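Dicas de oficina: recolher exemplos de preensão sem perder a semana

Página mantida pela oficina da Lekota. Última revisão: julho de 2022.

Estas notas são para quem monta em casa ou na oficina uma célula para recolher tentativas de preensão e treinar depois um modelo com elas. Servem para um braço industrial ou para um de bancada.

Fixar a caixa
Prenda a caixa à mesa com grampos antes de calibrar. Uma caixa que desliza dois milímetros por hora estraga a tarde inteira, e só se dá por isso no dia seguinte. Risque a lápis o contorno na madeira. Se precisar de tirar a caixa para limpar, volte a pô-la no risco e repita a calibração na mesma.

Paredes inclinadas ajudam: os objetos que encostam à borda escorregam de volta para o fundo. Com paredes direitas, conte com peças presas nos cantos.

Escolher os objetos
Vá à gaveta da cozinha e à caixa dos brinquedos. Copos, taças, escovas, bonecos de plástico. Misture formas ocas com formas cheias e coisas rígidas com coisas que cedem um pouco. Evite vidro e tudo o que largue pó ou migalhas.

Nós trabalhamos com 200 objetos numerados, guardados em caixotes de 12. Troque o conteúdo da caixa no fim de cada série. Ao trocar, despeje os objetos de uma vez e não os arrume com a mão: quem arruma acaba por deixar sempre os cabos virados para o mesmo lado.

Cabos
Junte os cabos ao longo do braço com abraçadeiras e deixe uma folga em arco perto do punho. Antes de ligar o programa, leve o punho à mão aos dois extremos da rotação e veja se alguma coisa estica. As abraçadeiras de velcro aguentam menos, mas poupam a tesoura.

Registar as tentativas
Grave tudo, incluindo as falhas. Na primeira campanha, em setembro, apagámos as tentativas em que a garra fechou no vazio e o modelo ficou convencido de que qualquer sítio servia. Na segunda ficámos com 2.684 tentativas, boas e más, e o resultado foi outro.

Para cada tentativa guarde a imagem antes da descida, a posição e o ângulo da garra, a abertura dos dedos no fim e a imagem depois de subir. O Dumisani Mofokeng acrescenta uma coluna com o número do caixote, que dá jeito quando um objeto se parte e é preciso saber que séries ficaram afetadas.

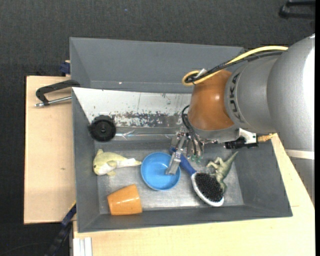 Quantos objetos devo pôr na caixa de cada vez?
Comece com poucos, de modo a que se veja o fundo entre eles, e aumente quando a garra já acertar com regularidade. Uma caixa cheia logo no início dá muitas colisões e poucos exemplos úteis.

Limpeza e manutenção
Pano húmido no fundo da caixa ao fim do dia, sem detergente com perfume ou brilho. Limpe também as pontas dos dedos da garra com álcool e veja se os parafusos continuam apertados. Desligue a alimentação do braço antes de meter as mãos lá dentro.

Os riscos no fundo não precisam de tinta nova. Se pintar a meio de uma campanha, anote o dia no registo e comece uma série nova.

Ver também: Etiquetas que não descolam; Grampos e sargentos para tampos finos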